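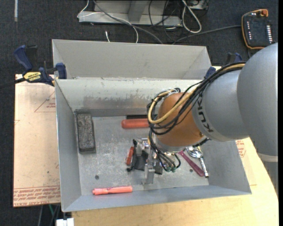

Pamidier Opens Tool Return and Reuse Program to Households and Small Shops

4 August 2023

Pamidier, a supplier of hand tools and workshop storage, today opened its tool return program to the public. Households, schools and small repair shops can now hand in used hand tools at six drop-off points and have them sorted, cleaned and put back into use.

The program has run since last year for business customers only. In that time it took in over 3,000 tools, most of them screwdrivers, pliers, clamps and scrapers. Of those, 2,000 were cleaned and sold again under the company's Trilamier label. The rest were used for spare parts or sent to a metal recycler.

"People have drawers full of tools they don't use," said Jennylyn Buenaventura, who manages the program. "They don't want to throw them out and they don't know who would take them. We will take them, including the ones with worn grips and a bit of rust."

Tools are collected in open sheet-metal bins with sloping sides. The company tried plastic crates at first and gave them up after several cracked. The metal bins get scratched quickly but hold up well under mixed loads, and they can be swept out between batches.

Each batch is kept small so that pieces can be picked out one at a time. Tools are then grouped by type and checked for bent shafts, loose handles and chipped edges. Handles that are sound are washed and kept, whatever their color. Pamidier does not repaint or re-cover them, and buyers should expect marks from earlier use.

"A set from us won't match," said Wanda Ferreira, head of sorting. "You may get one red handle and one blue one. What we check is that the handle is tight and the tip is good."

Returned tools will be sold singly and in mixed sets of 18 pieces. Mixed sets go on sale later in August at the Pamidier store and through Khương, a chain of neighborhood hardware shops. Schools that hand in tools will receive store credit toward a set.

Khương will host four of the six drop-off points. The other two are at the Pamidier warehouse and the Nivar community workshop.

"We already had customers leaving old tools on the counter," said Sơn Đoàn, a store manager at Khương. "Now there is a proper place for them."

The drop-off points accept hand tools of any brand, with or without a case. Sharp edges should be wrapped in cardboard or cloth and taped. Power tools, batteries, saw blades, paint and adhesives are not accepted. Tools cannot be returned to the owner once they have been handed in.

Drop-off is free and no appointment is needed for a single box or bag. Schools and shops with larger amounts should call ahead to arrange a time.

About Pamidier
Pamidier sells hand tools, tool racks and storage bins to workshops, schools and home users. Reused tools are sold under the Trilamier label.

Press contact: Annelies De Graaf, Pamidier press office
Drop-off for schools and shops: Tươi Bùi, customer service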